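Re: Settling times for the turbidity samples, Rosville intake

Severin Gruber
May, 16:40
4 min read
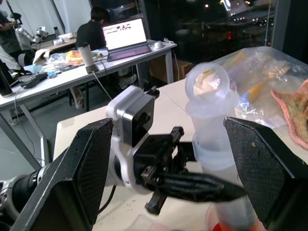

Domenica asked on the list whether the drop in our turbidity readings between the river intake and the Tunstall lab is real or a product of how the samples are stored. I have gone back through the spring set and I think most of it is storage. The river samples are read twice, first on the bank with the portable meter and again in the lab, and the second reading is lower in nearly every pair. Fine silt settles in transit and does not go back into suspension with a gentle swirl. Any clear plastic bottle, such as the one standing on the white tabletop, will do for collecting, provided it is rinsed three times with river water and filled to the shoulder. What happens to it between filling and reading matters far more than what it is made of.

Domenica Kuster wrote:

> I have been comparing the bank and lab columns in the Rosville
> sheet and cannot make them agree. On the day after the heavy rain
> the bank reading was 356 NTU and the lab reading for the same
> bottle was 231 NTU. That is far outside the meter tolerance. The
> Merkton samples from the same week agree to within a few units,
> but they were all low to begin with.
>
> Could one of the meters be out? The portable was last checked
> against the standards before Easter. I would also like to know
> whether anyone is diluting the high samples before reading them,
> and if so with what. The sheet has no column for it.
>
> If the lab figures are the ones going into the report, the peak
> after rain will look much smaller than it was.
>
> Domenica

Taking these in order.

1. Meters. I ran both against the same set of standards this morning. The portable reads slightly high at the bottom of the range and is fine above that. The bench meter is within tolerance throughout. Neither error is large enough to explain the pair you quote, and the portable error is at the wrong end of the range anyway.

2. Dilution. Nothing under 600 NTU was diluted. One sample went over, and it was cut with filtered water, one part to one, and the result doubled. I should have noted that in the remarks. I have now added a column for the dilution factor, which is 2 for that sample and 1 for all the rest.

3. Storage. The bottle you mention was filled in the early morning and read late the following afternoon. It spent the night in the cold box. The log says "inverted" but gives no number of turns. I took a fresh sample from the same spot, read it at once, left it overnight and read it again after a few slow turns. The second reading was well down. After a further minute of steady inverting it came most of the way back, though never to the first value. I assume the remainder is fine material that has clumped, and I do not know how to undo that without breaking up particles that were never separate in the river.

Merkton agrees because there was little in the water to settle. It should not be used as evidence that the method is sound at higher values.

For the report I suggest the following. Use the bank reading as the figure of record wherever there is one. Where there is only a lab reading, give it with the hours elapsed and mark it as a lower bound. I would not apply a correction factor. The loss depends on grain size, and ours changes with which tributary is running.

For new samples:

- write the fill time on the bottle as well as in the log
- invert slowly for a full minute before pouring off, no shaking
- wipe the outside of the cell and wait for bubbles to clear
- take three readings and enter all of them, without averaging

Shaking puts air into the sample and the bubbles scatter light, so a shaken bottle can read high for several minutes. Two of the older Tikport entries look like this to me. They start high and fall quickly across the three readings. I have flagged them in the sheet and left the values as entered.

I still need the bank log for the upper Tikport site, both pages. If whoever has it can scan it I will fill in the missing times and send round a revised sheet.

Severin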